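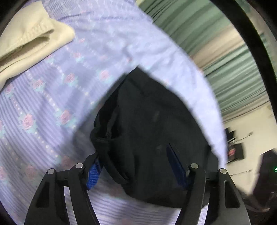
Folding Laundry With Grippers: What I've Learned From the Cedamen Home Kit

I've had the Cedamen at-home program running in my bedroom since August and I'm still having a great time with it. You sign up, they lend you a pair of hand-held grippers, and you fold your own clothes with them so that a folding robot can learn from how you do it. I'm up to 200 folded pieces now, and my closet has never looked better!

Several of you wrote in after I mentioned it, so these are my tips, in no special order.

Work on the bed
I tried the dining table first and kept running out of room. A bed gives you space on all sides, and the mattress has a bit of give, so you can push the fingers down slightly and get under a hem. Pull the bottom sheet tight before you start. If it bunches up, you'll pinch the sheet along with the pants (ask me how often).

Deal with the crumpled stuff first
Dark, soft things in a heap are the hardest part. You can't see where one layer ends and the next begins. Open the fingers wide, come down over a seam or a thick edge, close, and lift slowly. Once the piece hangs, the shape shows itself and you can find the waistband or the collar. Straps are a gift if there are any — grab one and the rest follows.

Pants
1. Lay them out with the waistband pointing away from you.
2. Take one leg by the hem and bring it over the other.
3. Run a closed gripper down the crease to flatten it.
4. Fold in half, then in half again if your drawer is shallow.

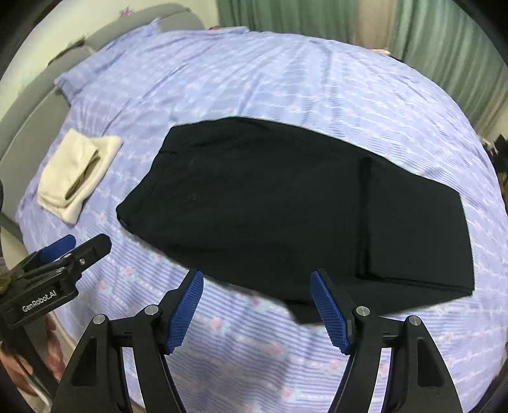 Black trousers after the leg fold, with a cream piece already folded next to them.

Let the pads do the work
The finger pads have a fine grid texture and they hold better than you'd expect, so there's no need to squeeze hard. Light grip, steady wrist. My neighbor Liette McKinnon came over to try and was folding towels neatly in 12 minutes, faster than I got the hang of it. She wants her own pair now.

Keep your piles apart
Leave a strip of bare sheet between a finished piece and the one you're folding. I've dragged a whole stack sideways with my elbow more than once.

What I'd change
The fingers are wide for small things. Socks are slow going, and baby clothes would test anybody's patience. Buttons are beyond me with these, so I do them up by hand beforehand. I'd also love a printed card with the basic folds on it. The online guide is good, but scrolling with a gripper in each hand doesn't work!

Would I sign up again? Yes, in a heartbeat. It's a fun way to get through a chore I used to put off until the basket overflowed, and I like the thought of a robot someday folding pants the way I do.

Next up: fitted sheets. Sylvie Ouellet sent me her method and I'm going to try it with the grippers. If you have a trick of your own for the corners, leave it in the comments.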